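From: Endley archive maintainer
To: callier-users
Date: 17 October 2023
Subject: Re: digest truncation after the index rebuild

A subscriber on the Goltham mirror wrote:

> After the January rebuild, message 557 in the archive stops
> halfway through. The mbox copy is complete. Is the parser
> dropping text, or is the limit set too low?

The limit is fine. Callier splits on any line starting with "From " and a space, and message 557 has one in the body. The old importer escaped these lines with ">". The new one does not.

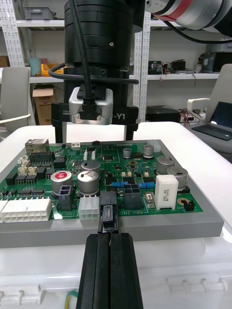 Does the fix require a full reindex?
Only the affected mbox files have to be run again, and the existing message numbers are kept.

I ran the check against the full Endley spool: 1579 messages, 29 with an unescaped line. Katiyar's patch handles 28 of them. The last one has a broken Content-Length header and needs a manual edit -- remove the header and let the parser fall back to blank-line detection.
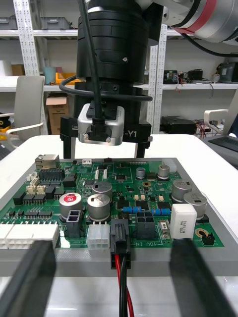 Circuit board on a light gray tray.

Two notes for mirror operators. Set the batch size to 300 or lower, as larger batches hold the lock long enough to block incoming mail. Also, do not run the escape script twice on the same file. It is not idempotent and will add a second ">" to lines it has already changed.
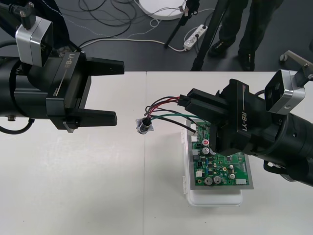
White tabletop, two robot arms.

Attachments are stored separately and are not touched by any of this. If your mirror shows a different count after the rerun, post the importer log to the list, with the header lines left in.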